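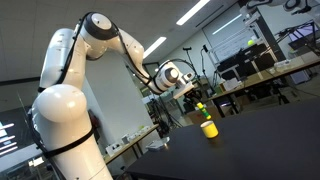
Cable rubbing at the wrist, how do you fix yours?

mostton_h
Hello all. I look after one white arm with a gripper at our lab. Its job is small: pick up a little striped cylinder and bring it over a yellow cup. The external cable runs along the forearm, then makes a loop over the wrist. After 200 cycles on Wednesday I found the jacket shiny at one place near the wrist. Where do you put your last fixing point?

Genowefa S.
How far does the last joint turn in your program? On ours I limited it to 90 degrees each side and the rubbing stopped. A loop is good, but it must have a place to go.

vundon_user
I would not limit the joint, you lose half of the useful poses. Move the strap down and give the forearm more slack.

Genowefa S.
More slack on the forearm means it hangs lower and catches the table edge. I have replaced two cables for this reason. Please do not advise it.

vundon_user
Mine has run like this since August with no damage. But my table is lower, I admit.

mostton_h
Thank you both. The joint was going to 154 degrees on the return move, which I did not know. I changed the waypoint and put new hook-and-loop tape at the elbow. The strap on the column I did not touch.

Genowefa S.
Good. Check the gripper screws also, a pulling cable loosens them.

Comments (3)

Hyun-seo Shim: We write the tape position on the casing with a pencil. Very helpful after service.

dolix32: Pencil comes off when you clean it. Use a paint marker.

Ha: Which tape width do you use? The narrow one cuts into my cable.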